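Druscombe Lab Starts Recording Basket Sorting Runs

Druscombe has begun gathering examples for a learning system that will teach two-armed robots to put plastic baskets on shelves and take them down again. The work started in January and is led by Celeste Prata. Operators steer the arms by hand through each task while cameras on the wrists and beside the table record the motion.

So far the group has saved 343 runs. Another 142 were thrown out, most of them for a dropped basket or a late start on the recording. Each operator works 40 minutes at a stretch and then swaps out.

The current task uses a raised shelf with red, black and blue baskets on top and a second red one down on the table. Hélder Baptista, who plans the sessions, said the starting layout changes between runs so the system does not learn a single fixed path.

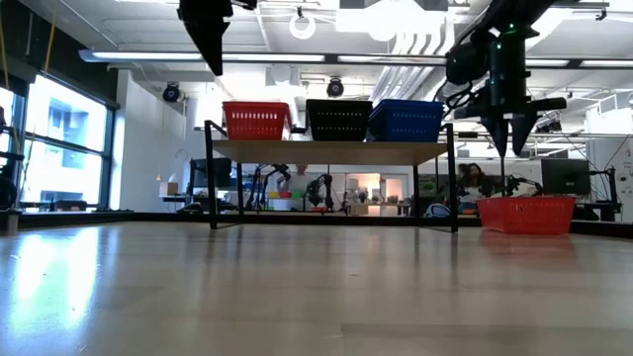 What comes next

Training on the first batch will be handled by Duvard, which is also writing the software that checks recordings for gaps. Prata said the group wants to add stacked baskets once the shelf task is finished. Results from the first trained model are expected in the spring.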